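Chapter 7
Keeping Food Cold at Home

In this chapter you will study
How a refrigerator moves heat out of a closed space
Where to place the appliance in a small kitchen
How to load, unload and store fresh produce
How to keep a weekly record of what is used and what is thrown away

Key terms: compartment, condenser, door seal, ethylene, rotation

When Wing-sze Wan moved into a one-room apartment in Bultdale, the kitchen was a counter, a sink and a refrigerator that stood in the corner. She shopped twice a month and filled every shelf. By the second week much of the fruit had gone soft, and the lettuce at the back had frozen against the wall of the compartment. She threw out the spoiled food and bought more. Over one winter she kept her receipts and worked out that she had paid $47 for produce that she never ate.

Her refrigerator was working properly. The losses came from how much she bought, where she put it, and how long it stayed there. Most households lose food for the same reasons, and most of the remedies cost nothing.

A refrigerator does not make cold. It takes heat from the air and food inside and releases it into the room. A fluid called a refrigerant circulates through sealed tubing. It absorbs heat as it evaporates inside the cabinet and gives off heat in the condenser, usually found at the back or underneath. Each time the door opens, warm room air enters and the heat it carries must be removed.

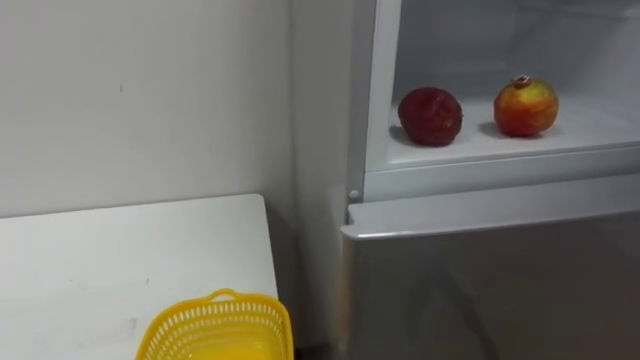

Placement affects how hard the appliance has to work. Heat leaving the condenser needs somewhere to go, so the maker's instructions give a minimum clearance for the back, sides and top. Check these figures before pushing a table or cabinet up against the appliance. Check also that the door can swing far enough for shelves and drawers to slide out.

A surface within arm's reach of the door is useful when loading and unloading. Set groceries on it first and sort them by shelf, then open the door and put them away together. A basket works well for carrying fruit, and one with openings in the sides lets air pass around the contents. Wipe the surface before and after use.

Fruits differ in how they should be stored. Apples and ripe pears keep longest in the cold. Peaches and avocados should ripen at room temperature and then be moved to the refrigerator. Apples also give off ethylene, a gas that speeds ripening, and should be kept apart from leafy vegetables. Section 7.2 covers these groups in detail.

Before You Read

Work with a partner. Look through a refrigerator at home or in the school kitchen and write down what is on each shelf. Mark the items that must be used within 2 days. Keep your list for the activity in Section 7.2, where you will compare it with the record kept by Xinyi Ding, a cook at the Rudetti lunchroom.

7.1 Temperature and Spoilage

Food spoils mainly through the growth of bacteria, yeasts and molds. Cold slows this growth but does not stop it.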